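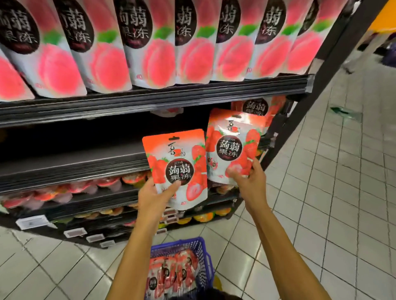
Peach konjac jelly, top row.

Small claims appeal, part three: the record

The first two posts covered the hearing and the notice of appeal. This one is about the record, the part of the process that took the most time and got the least attention in the court's own instructions.

Short version of the case for anyone new. I rented a storage unit from Storon in Wuvville. The roof leaked. I sued for the value of what was in the unit, $2,550, and lost. The judge found that the limitation clause in the rental agreement applied and capped the recovery at zero. I appealed on one ground: the page with the clause was not part of the agreement I signed.

An appeal from small claims can go one of two ways depending on where you are. In some places you get a new hearing and the first one stops mattering. In others the reviewing judge looks only at what was in front of the first judge. Mine is the second kind. No new papers, no new witnesses. If something was said at the hearing and it is not in the record, for the purposes of the appeal it was not said.

So the record has to be assembled, and the person appealing has to do it. The clerk does not.

What mine contained:

The claim form and Storon's written answer.
My exhibits 1 through 7.
Storon's exhibits A through C. Exhibit B is the agreement.
The judgment.
The notice of appeal with the stamped date.
The transcript.

The transcript was the problem. Small claims hearings here are recorded but not typed up. You request the audio from the clerk, then hire a transcriber from the court's approved list. I used Campos, which was the second name on the list; the first did not return calls. The hearing ran 16 minutes. The deadline for filing the full record was 30 days from the notice of appeal, and the clerk took nine of those to release the audio.

Three passages came back marked "inaudible." One of them was the part where Storon's manager was asked if the page with the clause had been handed over at signing. That is the whole appeal. I listened to the audio myself and could make out the answer, which was "I would assume so." I could not simply write that in.

There is a procedure for this. You draft a statement of what was said, send it to the other side, and ask them to agree to it. If they agree, it goes in with both signatures. If they do not, each side files its own version and the trial judge settles it. I sent mine to Hurkex, the outfit that handles Storon's legal mail, by certified letter and by email. They signed without changes. I had expected a fight over it and had put aside two evenings to prepare.

A note on page numbers. The rule says the record must be numbered "consecutively." I numbered each exhibit separately, starting over at 1 each time. The clerk rejected the filing over the counter. I renumbered everything by hand in the hallway and refiled the same afternoon. Number straight through from the first page to the last, including the tabs.

Dariusz Czerwiński wrote in after part two to ask if the judgment has to be paid while the appeal is open. In my case there was nothing to pay except Storon's filing costs, and those were put on hold when the appeal was accepted. If you lost as a defendant, you probably have to post a bond or ask for a stay. Read the rule for your county and do it before the other side starts collecting.

The record was accepted on Jan 11, 2024. My brief is next, then theirs. Argument, if there is one, will be in April. Part four will cover the brief, including how I cut the statement of facts down to 900 words.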